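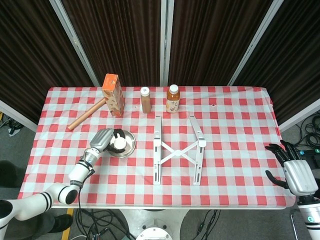 La mano izquierda sujeta una taza blanca dentro de un cuenco de acero; en el centro de la mesa, un soporte plegable para portátil.

«El agarre es la parte que menos código tiene»

Wondimu Tekleab mantiene desde hace dos años la capa de planificación de Penwood, el entorno de control para manipulación con dos brazos que desarrolla Dirkex. Su trabajo empieza donde termina la percepción: recibe una lista de objetos con pose y covarianza y devuelve trayectorias para catorce articulaciones, siete por brazo. La conversación tuvo lugar en junio, en la oficina de la empresa, con dos interrupciones por una compilación que no pasaba las pruebas.

Tekleab llegó a la robótica desde los compiladores, y se nota en el vocabulario. Habla de las tareas como de programas y de los planes como de una representación intermedia. «Una orden del tipo "levanta la taza que está en el cuenco" se traduce primero a un grafo de restricciones. Ahí todavía no hay brazos. Hay una taza, un cuenco, una relación de contención y una condición final. La asignación a la mano izquierda o a la derecha es un paso posterior, parecido a la asignación de registros.»

La relación de contención es el caso que más tiempo le ha ocupado este año. Un recipiente pequeño dentro de otro mayor invalida buena parte de los agarres laterales, porque los dedos necesitan un espacio que el borde del cuenco limita. El planificador antiguo generaba candidatos sobre la taza aislada y después descartaba los que colisionaban. «Generábamos cuarenta candidatos y sobrevivían dos o tres, a veces ninguno. Entonces el sistema repetía el muestreo con otra semilla y el operador veía un brazo parado.» La versión actual muestrea directamente sobre el volumen libre entre la pared exterior de la taza y la interior del cuenco. El número de candidatos bajó a 8 y el tiempo de planificación dejó de depender de la semilla.

El acero añade un problema de otro orden. Las superficies pulidas devuelven a la cámara de profundidad reflejos del entorno, y la nube de puntos del cuenco aparece con huecos o con un fondo más profundo que la mesa. La parte de percepción corresponde a Su-chen Hung, que trabaja en la sala contigua y se incorporó a la conversación durante unos minutos. «No intentamos reconstruir el cuenco», explicó. «Estimamos el borde, que suele verse bien en la imagen en color, ajustamos una elipse y suponemos una superficie de revolución. Lo que viene de profundidad dentro del borde se marca como no fiable. Wondimu recibe un modelo más pobre, pero estable.»

Los manteles a cuadros plantean una dificultad que ella considera menor. El patrón repetido confundía al módulo de correspondencias en las primeras pruebas, con desplazamientos de exactamente un cuadro. Lo resolvieron prohibiendo que el plano de apoyo se estimara a partir de textura: se ajusta a la profundidad y la imagen solo interviene en los contornos de los objetos.

Preguntado por el brazo que no interviene en el agarre, Tekleab corrige el planteamiento. «Los dos brazos están siempre en el problema. Uno tiene un objetivo de pose y el otro tiene un objetivo de disponibilidad.» En Penwood, la mano libre se coloca donde maximiza una medida de alcance sobre las acciones siguientes del plan, con una penalización si invade el cono de visión de la cámara superior. En la práctica tiende a esperar abierta junto al borde de la mesa. Antes volvía a una posición de reposo fija tras cada acción, y esos retornos sumaban alrededor del 30 por ciento de la duración de una secuencia.

El soporte de portátil pertenece a otra familia de tareas. Es un objeto articulado, y Penwood los describe como un árbol de cuerpos rígidos con articulaciones cuyos límites pueden ser desconocidos. «Las patas largas y el travesaño en X se mueven de forma acoplada. Si el estimador cree que son independientes, el planificador propone mover una pata y dejar la otra quieta. La fuerza sube y salta el umbral de seguridad.» El acoplamiento se declara ahora a mano en el fichero del objeto. Inferirlo de la interacción está en la lista de pendientes, sin versión asignada.

— ¿Y los orificios de ajuste?

— De momento los tratamos como geometría visual. No planificamos sobre ellos. La incertidumbre de pose es mayor que la ranura, de modo que cualquier plan sería una lotería.

La ejecución corre en un proceso separado, escrito por Preben Blöndal, que recibe la trayectoria en segmentos y puede rechazarlos. Tekleab defiende esa separación aunque le complique la vida. El planificador trabaja con un modelo cinemático y supuestos optimistas sobre el contacto; el ejecutor solo conoce pares, posiciones y límites. Cuando ambos discrepan, gana el ejecutor y el planificador recibe un código de rechazo. Hay 6 códigos. En la primera versión había uno, «error», y los registros de entonces, dice, «no sirven para nada».

Uno de esos códigos se refiere al cable. El haz que recorre el antebrazo por fuera no figura en el modelo de colisión como cuerpo rígido, sino como una restricción sobre el giro acumulado de la muñeca. Es una aproximación conservadora: rechaza posturas que físicamente serían posibles. Blöndal propuso un modelo de cuerda discretizada, lo probaron y lo retiraron, porque el coste por comprobación no compensaba los pocos planes recuperados.

La herramienta que más usa el equipo es Flonen, un visor de trazas interno. Reproduce una ejecución sincronizando imagen, nube de puntos, plan y códigos de rechazo, y permite relanzar el planificador desde cualquier instante con otros parámetros. Tekleab lo abre durante la entrevista y se detiene en un segmento rechazado. El plan pedía cerrar los dedos con la muñeca inclinada unos grados de más. Cambia el peso de un término, relanza, y el nuevo plan pasa la comprobación. «Esto no demuestra nada», advierte. «Un peso que arregla una traza suele estropear otras. Hay que pasar la batería completa.»

La batería se lanza de noche y el informe está listo a las seis de la mañana. Las regresiones se asignan por módulo, y las que afectan a más de uno quedan a nombre de Tekleab hasta que se aclara su origen. La próxima versión de Penwood separará el formato de objetos articulados en un paquete propio, con documentación y un validador. La compilación que interrumpió la entrevista fallaba precisamente en ese validador, por un límite de articulación expresado en grados donde se esperaban radianes.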